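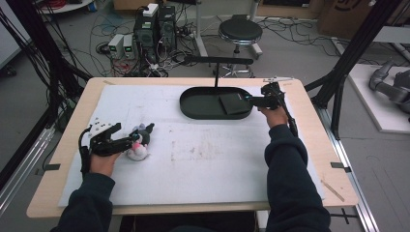 A stall owner from Drodgate asked by letter why customers must pay a deposit for a lunch box when the throwaway one is still free at the next stall. The letter was read aloud at the opening and it was agreed to answer it under item 2.

Clarenora Lunch Market, Reusable Box Group
Minutes of the meeting held on Friday, November 22, 2019

Present: the market office, 13 stall owners, Hoststead (washing service), Văn (noodle kitchen).

1. Last minutes
Accepted with one correction. The rinse water question was raised by Văn, not by the market office.

2. Deposit
The market office reported that 1,534 meals were sold in reusable boxes since the start of the trial. The number of boxes not returned is still unknown, as two stalls keep their lists on paper and did not yet hand them in. Văn said that customers accept the deposit when it is explained before they pay, but they are annoyed when they see it only on the receipt. It was proposed to write the deposit on the price board in the same size as the meal price. Agreed. The answer to the Drodgate letter will say that the group has also asked for a charge on throwaway boxes, and that the city has not replied so far.
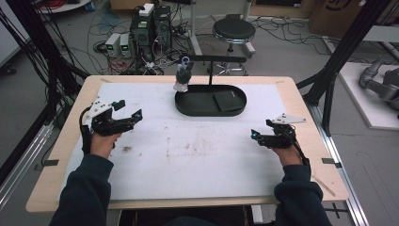 The group then discussed if the deposit should be lower for soup cups. Some stall owners wanted this very much. Hoststead was against, for the reason that cups get lost more easily than boxes and cost the same to wash. No decision was made - the point moves to the next meeting.

3. Washing and collection
Hoststead collects at 10 in the morning, which is too early for the stalls that open late. A second collection after lunch is possible if there are at least 100 pieces waiting. Stall owners are asked to scrape out the food and to stack the boxes without lids. Lids with cracks go in the separate crate. 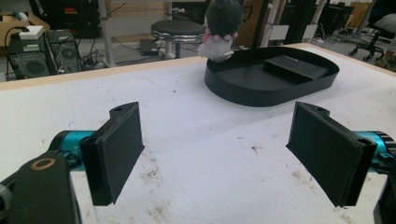

The choice of shapes for the second order took most of the remaining time. Hoststead prefers square boxes, because its racks are made for them. Văn would like something lower and more open for dry dishes. An oval tray with a raised rim, like the black one on the white table, could be suitable for dumplings, but it has no straight side to lean on in the rack and sauce may spill on the way. Hoststead will test oval pieces in the machine before anything is ordered.

4. Other matters
The return point near the east gate is hard to find in the dark. The market office will put a lamp and a bigger sign. One stall still gives plastic forks without being asked, and it will be reminded in a friendly way.

Open points: paper lists from two stalls, deposit for soup cups, test of oval trays.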